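Imprimir | Enviar por e-mail

Tópico: máquina que dobra roupa, já dá ou ainda é conversa?

serrote_velho
Pergunta rápida pra quem mexe com isso. Tenho uma lavanderia pequena, pego muito uniforme de time amador, escolinha, essas coisas. Camisa, short, meião. Lavar e secar a máquina faz faz tempo. Dobrar e juntar o conjunto certo ainda é na mão e é onde vai embora a minha tarde. Vi que tem gente vendendo braço robótico pra isso. Alguém já usou de verdade? Não quero vídeo acelerado de feira.

pingodesolda
Usar em lavanderia não. Trabalho com célula de solda, 2 braços, e te digo: chapa fica parada onde vc põe. Pano não. Cada camisa cai de um jeito. Esse é o problema todo.

marola77
Discordo em parte. Isso era verdade uns 6 anos atrás. Hoje os modelos aprendem por demonstração, a pessoa faz a tarefa segurando a garra ou guiando o braço, repete bastante, e o negocio generaliza razoavelmente. Toalha já é quase tranquilo. Camiseta lisa também.

serrote_velho
Toalha eu dobro dormindo. Quero saber de uniforme.

marola77
Uniforme de basquete então, pra ficar no teu caso. Dois dedos, bancada forrada de tecido cinza, camisa dos BULLS e o short vermelho amontoado do lado:

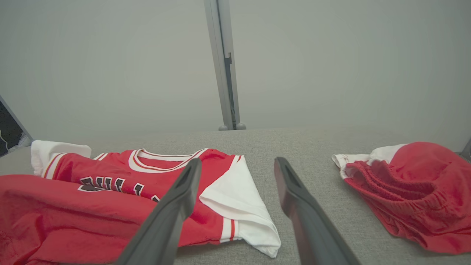 1) O QUE JÁ DÁ PRA FAZER

marola77
Continuando. Com a gola à vista e contraste bom de cor, achar a peça e pegar num ponto decente dá. Vermelho em cima de cinza claro ajuda muito. Levar a peça do ponto A pro ponto B dá. Separar camisa de short dá. Dobra simples numa peça já esticada, dá, devagar.

pingodesolda
"Já esticada". Aí é que tá. Olha o short, é um monte. Quem estica? Se for uma pessoa esticando, ela dobra logo e acabou.

marola77
O braço estica tbm. Pega numa ponta, levanta, deixa a gravidade trabalhar, pega na outra. Demora mas faz.

pingodesolda
Demora quanto?

marola77
Depende da peça. Minutos, não segundos. Não vou mentir.

cafe_sem_acucar
Trabalho com tecido há bastante tempo e o que me chama atenção ali é o elástico da cintura. Elástico franzido puxa tudo pra dentro, vc solta e ele volta. E gola com vivo é mais grossa que o corpo da camisa. São rigidezes diferentes na mesma peça. Gente compensa sem pensar. Máquina com dedo daquele tamanho eu tenho minhas dúvidas.

2) O QUE NÃO DÁ (AINDA?)

pingodesolda
Lista curta: pegar UMA camada só. Achar peça do avesso e desvirar. Meião, par de meião. Perceber que o nome tá descolando e não puxar por ali. E principalmente ritmo. Uma pessoa treinada faz o conjunto em 30 segundos e conversando.

serrote_velho
30 segundos eu não faço não kkk mas entendi

rolha
Aqui na oficina testaram um sistema da Harkstead pra separar pano de limpeza e luva. Não era dobrar, só jogar no cesto certo. Funcionou enquanto tava tudo espalhado. Embolou, parava e pedia ajuda. No fim alguém ficava do lado o turno inteiro. Devolveram.

marola77
Isso é integração mal feita, não é prova que a tecnologia não presta.

rolha
Pode ser. Mas quem paga a integração sou eu

cafe_sem_acucar
+1 pro rolha. E lavanderia não é laboratório, tem fiapo, tem vapor, tem cliente no balcão.

3) VALE COMPRAR?

serrote_velho
Então. O vendedor da Jernwood me mandou proposta no domingo, aluguel por mês, "solução completa pra têxteis". Pedi vídeo com uniforme, sem cortar. Não mandou ainda.

pingodesolda
Pede com a TUA roupa. Leva um saco de uniforme do jeito que sai da secadora, despeja na mesa e cruza os braços. Se o vendedor arrumar antes com a mão, vc já sabe.

marola77
Nisso concordo com ele, teste com a própria carga sempre. Mas eu não descartaria. Rodar de madrugada sem ninguém, mesmo lento, pode pagar. Não precisa ganhar de uma pessoa, precisa terminar até abrir a loja.

rolha
E se deixa cair uma camisa às 2 da manhã? Fica parado até as 7 piscando luz. Foi o nosso caso.

marola77
Os novos recuperam queda. Nem sempre, tá bom.

serrote_velho
Por enquanto tô mais pra comprar uma mesa de dobra maior e um gabarito de acrílico. Se a Jernwood topar o teste com o meu saco de roupa eu volto aqui e conto.

cafe_sem_acucar
Gabarito pra camisa sem manga ou com manga? Muda a largura

serrote_velho
Os dois. Manda a medida que vc usa por favor

Imprimir | Enviar por e-mail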